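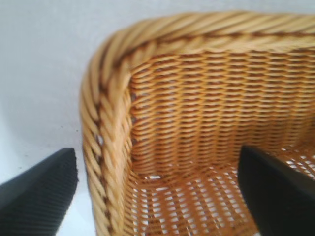 Calalero bakery moves to its new counter

Calalero has left the Fetereck arcade and is now baking at 40 Wemley Street, two doors down from the post office. The new shop has a proper deck oven, so the flatbreads are back on the daily list after a gap that started in November. Dough is still mixed the night before and left in the cooler until morning.

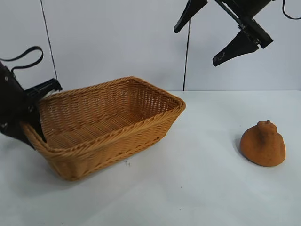
Wemley, 2023-01-07

Owner Hagos Mersha says the menu stays short for now. There is a plain himbasha, lightly sweet with cardamom, and a second one with raisins. The sourdough rye comes out at noon and usually goes fast. Injera is sold by the stack and should be ordered a day ahead – the griddle is small and he makes it in the afternoon only.

People have asked about the spiced butter. It is made by Belay, the grocery on the corner, and both shops carry it.
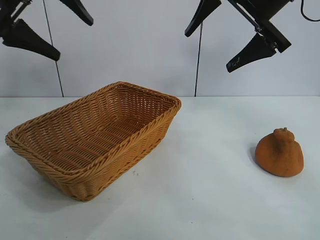

The himbasha keeps for 2 days wrapped in a towel. After that, slice it and toast it in a dry pan over low heat. It also freezes well if you cut it into wedges first. Hagos does not recommend the microwave, which makes the crust tough.

Coffee is served at the window until the bread runs out. There are no seats yet. The landlord has agreed to a bench out front, and it should be in by spring. Cards are fine, and gift certificates from the old shop are still good. 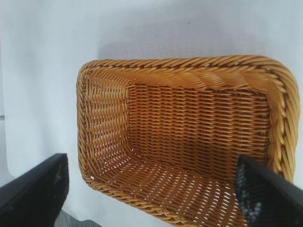

Woven basket with a braided rim.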